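Kitchen helper wanted, 7 hours a week
3 shares | 7 comments

Mulby is a small shared kitchen in Nondholm. We search one person for putting the worktop in order and keeping it so. The counter is white tiled, and at the moment the grater, the tongs and the measuring spoon lie together at the front of it.

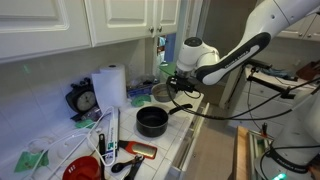
What you will do

You wash the pans and the colander, you wipe the tiles and you find a fixed place for each tool. The paper towels stay on the counter, against the wall. 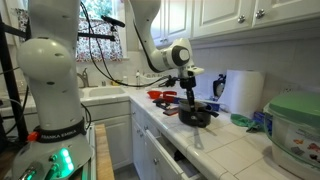 The pot and the red containers, side by side on the tiles.

Experience is not necessary, but you should be patient with small things. The cupboards over the counter are white and must be cleaned also on the doors, near the knobs. We pay each month and lunch is included. 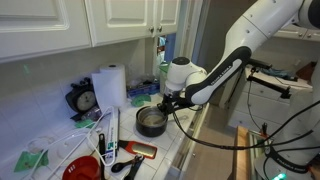 Saucepan near the front edge, clock beside the paper roll.

The work starts in October. Please write a short letter to Encarnación Figueroa, Mulby, room 308, and tell her which mornings are possible for you. Questions about the pay go to Kiros Assefa.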